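Thread: the house rules we use at Datia for collecting manipulation data in the kitchen cell. People keep asking for them, so I'm posting them in the order they appear on our wall sheet. Last revised 2nd January.

**1/** One person is the operator, one person is the safety lead. They don't swap during a session. If the safety lead leaves the room, the arm goes to hold and stays there until they come back.

**2/** The stop button gets pressed for real at the start of every session. Looking at it doesn't count. We log the press with initials. Hanna Bondarchuk wrote this one and she does check the log.

**3/** Speed cap in the kitchen cell is 300 mm per second at the tool. You can ask for a higher cap for a specific task. You need a written reason and a second signature. So far I've signed one.

**4/** Drawers. Open the drawer all the way before the gripper goes in. A half-open drawer gives you a lip you can catch a finger on, and the slide will move when you do.

**5/** Approach from straight above with the fingers pointing down. Stop clear of the drawer sides, check both fingers, then descend. No diagonal entries, even when the object is close to the front edge. 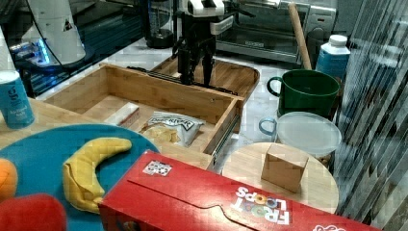
*Gripper over the open drawer, snack bag and a small package inside.*

**6/** Bags and other soft packaging: low grip force preset, always. If a bag is open, note it in the episode record before you start. An open bag and a sealed bag are different objects as far as the labels go.

**7/** Food in the cell is a prop. Nobody eats it, including after the session. Date it when it comes in and throw it out on the date. This was added in April after a disagreement I won't go into.

**8/** Clutter is allowed and we want it. Clutter has to be recorded, though. Write down what's on the surfaces before the first episode, and write it down again if anyone moves something between episodes.

**9/** No hands in the workspace while the arm is enabled. That includes "just straightening the box." Disable, move it, step back, say "clear," enable.

**10/** Failed episodes are kept. Mark them failed and give a cause from the list. Of the 3,000 episodes in the last batch, 497 were marked failed, and those are the ones Nazar Yatsenko's group asked for first.

**11/** Don't redo an episode to make it look smoother. If the grasp took three tries, it took three tries.

**12/** Cleaning: wipe the finger pads when you change from food packaging to anything else. Check the pads for cuts while you're there. Worn pads get replaced as a pair.

**13/** These are house rules. They sit on top of your site risk assessment and don't replace it. If the two disagree, follow the stricter one and tell whoever owns the other document.

**14/** Open question for people running similar cells: do you require a fresh stop test after a break, or only at session start? We're split on it. Lukian Kobzar wants one after any break, and I'm leaning his way. Replies are open.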